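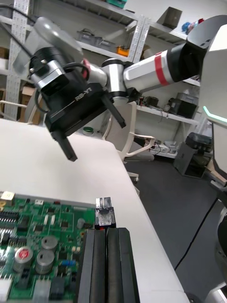
A green circuit board on a table at the Sabbagh board repair centre, Graslow. Picture: Sabbagh

PRESS RELEASE
For immediate release

Sabbagh extends circuit board repair service to independent workshops

Graslow – Sabbagh, the electronics repair company, will open its circuit board repair service to independent workshops from March. Until now the service has been available only to firms holding a maintenance contract with the company.

Under the new arrangement, any registered repair business may send faulty power and control boards to the Graslow centre for inspection, repair and testing. Boards may be sent one at a time. There is no joining fee and no minimum order.

The decision follows a trial with 17 independent workshops, most of them small businesses that service heating controls, laundry equipment and commercial kitchen appliances. During the trial the centre received boards that the workshops had previously been unable to repair on their own premises, including a large number for which the maker no longer supplies a replacement.

Ngozi Nnaji, Managing Director of Sabbagh, said: "A workshop may have every skill it needs to take an appliance apart and put it back together, and still be stopped by one failed part on a board. In many cases the customer is then told to buy a new appliance. We believe that a repair should be offered first wherever it can be done safely and at a fair price, and we are pleased to make our benches available to a much wider group of businesses."

The service in detail

Each board is booked in on arrival and given a job number, which stays with it until it is returned. The board is cleaned and examined under magnification for cracked joints, lifted tracks and signs of heat. Capacitors are checked individually, and any that have drifted outside their stated range are replaced with parts of the same or a higher rating. Relays, fuses and connectors are replaced where needed.

The workshop receives a written quotation before any chargeable work begins. If the quotation is declined, the board is returned unrepaired and only the carriage is payable. A board which cannot be repaired will be returned in the same way, or sent for recycling at the owner's request.

Repaired boards are tested under load before they leave the centre. All work carries a guarantee of 20 months, covering both the parts fitted and the labour. Damage caused by a later fault elsewhere in the appliance is not covered, and workshops are asked to check motors, pumps and heating elements before the board is refitted.

Particular attention has been given to connectors. During the trial, Sabbagh's technicians found that a considerable share of boards reported as dead had no failed component at all. The fault lay in a worn socket, a bent pin or a plug that had not been pushed fully home. The centre has therefore added a separate connection check, carried out before the main electrical tests and again after them.
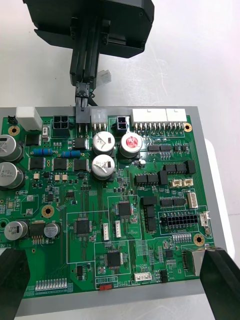 Sang-wook Ha, Head of Technical Services, said: "It is easy to look past the connectors. A plug may be seated correctly on one side and sit slightly high on the other, and the appliance will then work on some days and fail on others. We have asked our technicians to treat every plug and every socket as a part in its own right, and to record its condition on the job sheet."

Workshops are asked to leave short leads attached to the board where these can be removed with it, and to label any connector that has been cut or altered. A printed guide to removing and packing boards will be supplied with the first order. Boards should be placed in an anti-static bag and packed so that tall components bear no weight in transit.

Parts and stock

The centre holds more than 4,000 lines of components, including capacitors, relays, fuses and connector housings for older boards. Further stock has been acquired through an agreement with Todis, a distributor of electronic parts, which will also supply discontinued connectors in small quantities.

Hauwa Idahosa, Commercial Manager at Todis, said: "Older connector types are often the hardest items for a small workshop to find, and they are seldom sold in quantities that a small workshop can use. By holding them in one place, Sabbagh will be able to order sensibly on behalf of many businesses. We welcome the agreement and look forward to its first full year."

Where an original part can no longer be obtained, the centre will propose an equivalent and state this clearly on the quotation. No substitute will be fitted without the written consent of the workshop.

Training for workshop staff

Alongside the repair service, Sabbagh will offer a one-day course in the safe handling and first inspection of circuit boards. The course is intended for people who already work in appliance repair and have little or no experience of electronics. It covers discharge of capacitors, recognising visible faults, care of connectors, and deciding whether a board is worth sending for repair.

The course will be led by Kelechi Fashola, Senior Technician, and will be held on the first Wednesday of each month at the Graslow centre, from 9.30 am to 4 pm. Lunch and course notes are included. Early applications are advised. A second venue, at Skirau, is under consideration for later in the year.

Mr Fashola said: "Those attending will spend most of the day at the bench. We shall have boards with known faults for them to examine, and they are very welcome to bring one of their own."

How to register

Workshops may register by post or through the trade section of the Sabbagh website. Applicants will need to give their business name, trading address and details of their public liability insurance. Registration is normally confirmed within two working days. Existing contract customers do not need to register again, and their current prices and collection arrangements are unchanged.

Notes to editors

1. Sabbagh has repaired electronic boards for trade customers for 21 years. Its repair centre, stores and training room are in Graslow.

2. The service covers power and control boards from domestic and commercial appliances. Boards from medical equipment, lifts and vehicles are not accepted.

3. Interviews with Ngozi Nnaji and Sang-wook Ha are available on request, as are visits to the centre by prior appointment.

Media contact: Adaeze Nwachukwu, Communications Officer, Sabbagh, Graslow

ENDS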